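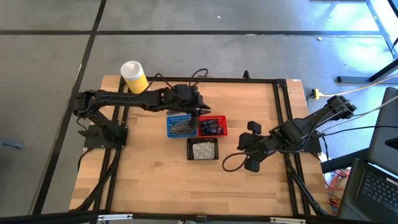
3.2 Containers and first placement

Small household items were sorted at table height, on a light wooden butcher-block top, and the containers were kept close together so that the choice between them would not depend on reach. Our earlier pilot at the Hetari site had used deep bins, and items at the bottom were often missed when the contents were checked. We therefore changed to shallow trays and small mesh baskets for the main study. In Figure 1 the blue basket holds a bundle of thin dark rods, the red basket to its right holds a few dark blue and black items, and a black rectangular tray in front of them holds a silver foil blister pack. Color was the only label. No words or symbols were added to the containers at this stage, and the written labels described in Section 3.4 were introduced later.

Figure 1. Sorting containers on the tabletop: blue basket, red basket and black tray.

The item set contained 459 pieces, collected from kitchen drawers, bathroom shelves and desk tops. Each piece was entered in the item list under its longest side, its shape and the room it came from. Pieces longer than 35 cm were left out. Flat items gave the most trouble in the list. A blister pack can be treated as packaging, as medicine or simply as a thin rigid sheet, and the household records we started from used all of these. Following Dambrauskienė, we grouped items by how they are stored and set aside what they are for. This puts a blister pack with other flat goods, and it puts pens, sticks and similar long thin things together even when they come from different rooms.

Long thin items were stored upright or leaning wherever the basket allowed it. When they were laid flat they took up the full length of a small basket and covered whatever was under them. Leaning them against one side left part of the floor of the basket free, although the bundle tended to spread once a few pieces had been removed. A second basket was tried for the overflow and then dropped - it was hardly used, and it made the table crowded.

Two rules were applied to every layout. An item was counted as placed only if it rested fully inside the rim of its container or, for long items, if its lower end did. An item that touched the correct container but lay partly on the wood was entered as misplaced. The second rule affected flat packs more than anything else, as they tend to come to rest across the low edge of a tray.

The Orkell layout, which keeps one container for each room, was used for comparison. It is easier to explain to a new household, but it mixes sizes and shapes in a way that makes small packets hard to find. The Horkico layout is closer to ours and differs mainly in using lids. We left lids out of the main study and return to them in Section 5, where results for open and closed storage are reported separately.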